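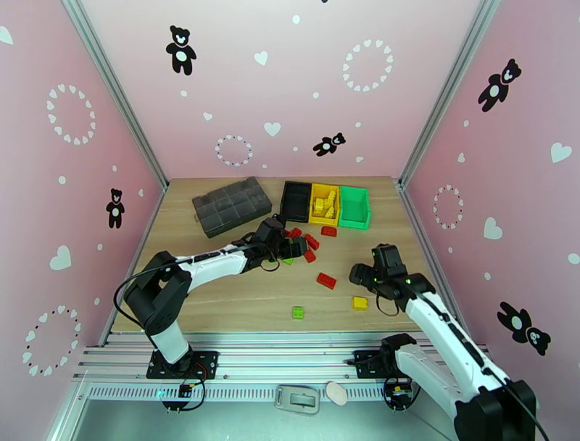 Cell 19 at Clumden, between sorts.

Rule six was the one people argued over. No hands past the front rail while either arm holds power. Harriet Achterberg had written it in December, and it was taped to every bench in the Clumden building, including Cell 19, where the walls were pink and covered with teddy bears.

Ignacio Kapoor had been there two weeks when he broke it. A red brick had ended up close to the left gripper and he wanted it an inch over. The arms were paused. He reached in, moved the brick, and took his hand out again. Nothing happened.

"Write it up," said Rochelle Okafor from the next bench.

"It was paused."

"Paused has power. Write it up."

The form asked what he had touched, what state the arms were in, and whether he had pressed the stop first. He wrote: one brick, paused, no. Then he signed it and walked it down the hall to Harriet's office.

She read it standing up. She had a stack of the same forms on the windowsill, most of them in Reginald Dunleavy's handwriting.

"Reginald files one every time he thinks about it," she said. "Did you save the run?"

"Yes."

"Throw it out. You changed the table in the middle. Rule nine."

"That was run 965. Latrice wants 999 by tonight."

"Then she'll have fewer."

He went back and told Latrice Schumacher, who was eating crackers over her keyboard. She looked at the number on her screen for a while. The people at Nerkau were paying by the run, and they had already turned back one batch in the spring.

"Did anyone see you reach in?" she asked.

"Rochelle."

"Would you have filed it if she hadn't?"

Ignacio thought about it. "I don't know," he said.

Latrice marked the run void and typed his initials beside it. She pushed the crackers toward him and he took two.

At the bench he pressed the stop and waited for the click. He put his palm on the rail and counted to five, as the sheet said to, and only then reached in for the bricks. He set them out again from the list. He checked the bins, stepped behind the yellow line and called out, "Clear on nineteen."

"Clear," said Rochelle, without turning around.

He let go of the stop and started 965 over.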